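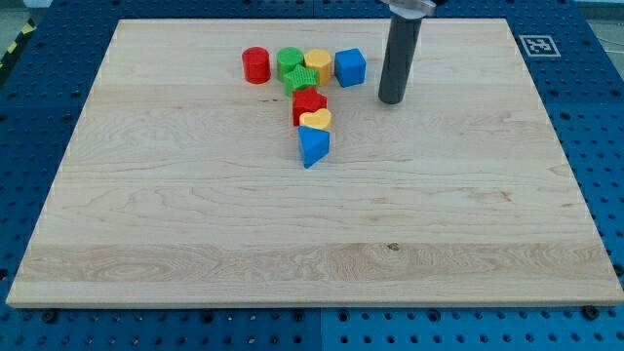
Stasberg parent evening: plain blocks, and what to do with them
Speaker notes, August 2022

Opening

Thank the Shboul library for the room. Say we finish by the half hour, questions at the end, sample sets on the back table to pick up and handle.

Start with a show of hands: who has a bin of mixed blocks at home that gets tipped out and then left? Most will. The talk is about using fewer pieces at a time.

Why a small set

A full bin at our Fusmont playroom held 205 pieces. Children dug through it and walked off. We switched to small sets on a board and they stayed longer. I didn't time it properly, so don't give a number if asked.

Four colors is enough: red, green, yellow, blue. Have two blocks of each color and make the shapes different. A red cylinder and a red block with many sides are both red, but they don't look or feel alike. A child has to decide what "the same" means.

Mix plain shapes with odd ones. Cylinders and cubes are easy to stand up. A star or a heart is harder to name and harder to place, and children go for those first.

The board

Use a wooden board, squared off, pale if you can get it. Colors show up well on light maple. Grain and a knot or two are fine — don't sand them out, children like to trace them with a finger. The board marks the play area. If a block is off the board, it goes back on.

Pass the spare board around here. Ask for it back.

Three things to try

1. Sort by color. Then clear the board and sort the same blocks by shape. Expect arguments over the heart.

2. Make a row, then add a column coming down from it. Ask what letter it looks like. Some will say T, some will say 7. Let both stand.

3. Take one away. The child closes their eyes, you remove a block, they say which. Start with four blocks for younger ones.

Demo takes about 13 minutes if people join in. Skip number two if we started late.

Practical points

Check every piece for size before giving it to a child under three. Wash plastic blocks in warm soapy water and dry them on a towel. Keep each set in its own bag with a card saying what belongs in it.

Cost: the Skarnevano swap shelf has loose blocks for free, but you have to match the colors yourself. It reopens in September.

Questions

Likely ones: age range, wood or plastic, what to do about siblings. On wood or plastic — either works, use what you have.

Sign-up sheet is by the door, 30 places for the next session.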